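Print this page | E-mail this page

Site visit: Wurkudgate handling test hall, Prullstead
Subject: working rules for legged and arm-type robots near people

The Wurkudgate hall opens to outside visitors in September. I attended the morning session with a group drawn mostly from packing and cold-store operations. The subject was procedure: what is written down before a machine is powered, who signs it, and what gets checked afterward. Piyumi Bhuiyan, who maintains the site's operating rules, led the tour.

The hall has 1,324 square meters of floor, divided into fixed cells at the north end and open test areas at the south end. Fixed cells use conventional guarding with interlocked gates. Open areas have no fences, and most of the rulebook is concerned with them.

The rulebook is 59 pages. Bhuiyan said the first edition was longer and was cut after operators were found to be working from private summaries. Each open area now has a one-page sheet giving the permitted task, the maximum arm speed, the permitted payload, and the name of the attendant. If any of the four changes, the sheet is void and a new one is issued. Old sheets are kept on file with the run logs.

Speed limits depend on the distance to the nearest person. In the open areas the hand is limited to 265 millimeters per second whenever anyone is inside the marked line. The limit is set in the controller and verified with a separate measuring device at the start of each shift. A reading over the limit stops work in that area until the cause is recorded.

Attendants hold no other duty during a run. They may not carry a phone, log data, or answer visitors. Closed shoes are required. The attendant stands where the stop control can be reached in one step, and the position is agreed before the run starts.

Produce handling is treated as a separate task class. Soft fruit requires a grip force limit in addition to the speed limit, and the container has to be open at the top so that the hand can withdraw upward without meeting a rim or lid. Items are to be spaced in the container during early trials. Crowded containers come later in the sequence, after the withdrawal path has been approved.
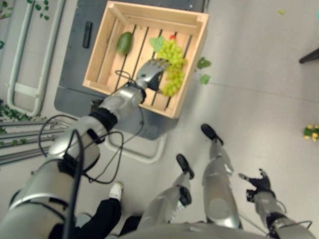 Does a lower speed limit remove the need for an attendant?

A lower limit reduces the energy of a contact but has no effect on a fall, a dropped load, or a trapped cable. The Wurkudgate rules therefore require an attendant at every speed, including during setup moves with no load.

Cable routing took up more of the discussion than I expected. External cables on an arm must have enough slack for full travel, and the slack must not be able to catch on a container, a cart, or the machine's other arm. The check is done by moving each joint slowly to its limits, unpowered where the design allows. Vallen, the contractor responsible for periodic inspection, repeats it every 7 weeks and after any cable replacement.

Floor condition is covered in one paragraph of the rulebook. For legged machines, loose material within the walking area must be removed before the machine takes a step. The rule is relaxed when the feet stay in place for the whole task, provided the sheet says so. One visitor asked how small an item has to be before it can be ignored. The rulebook gives no size, and Bhuiyan noted the question for the next revision.

Incident reporting uses a single form, named Đào after the software it is entered in. Near contacts are reported on the same form as contacts. The field for cause may be left blank for one shift only.

Two points remain open from my side. The rules do not say how an attendant is relieved during a long run, and the marked line around each open area is fixed even where the reach of the machine is not. I have asked for the relevant sheets and will add them to our own procedure review when they arrive.

Contact the editor | Copyright Prullstead Handling Review. All rights reserved. | Back to top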